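Section 4: Finding a spot for your Pemholm weather display

Right, the outdoor sensor is up and you've come back inside. I've set up four of these now (two of them for relatives who swore they'd do it themselves), so this is the order I'd go in.

1. Put the batteries in the outdoor sensor first, then the display. If you do it the other way round the display gives up searching after a bit and you'll be pressing buttons for ages.

2. Hold down CHANNEL for 2 seconds until the little aerial blinks. Let go and leave it alone! It'll pick up the sensor when it's ready.

3. Choose where the display will live. Mine sat on the windowsill for the first week and told me the kitchen was tropical every morning — sun straight on the back of it. An inside wall or a shelf is much better.

4. Keep it well away from the router, the microwave and anything else with a plug and an opinion. I had the Greveck model next to a cordless phone once and the outdoor reading dropped out every evening.
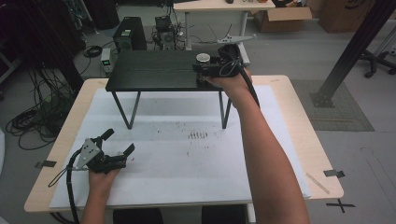
Small black table standing on a sheet of white paper.

5. Leave everything for roughly 30 minutes before you believe any of the numbers. The indoor temperature is always off at the start, mostly from you having held the thing in your hands.

6. Now set your height above sea level. Press and hold SET, then use the arrows. I'm at sea level in Morkport so I skip this, but my cousin up the hill left it at zero and had storm warnings all through August.

Caution: don't use rechargeable batteries in the outdoor sensor. They sag in the cold and you'll be up the ladder in your slippers.

Caution: the display's foot clips in one way only. If it won't go, turn it round, don't push.

If you've got the older Shevchuk sensor, it'll still pair, but only on channel 2. Rain readings won't show with that one, just temperature and humidity. Section 5 covers the rain gauge.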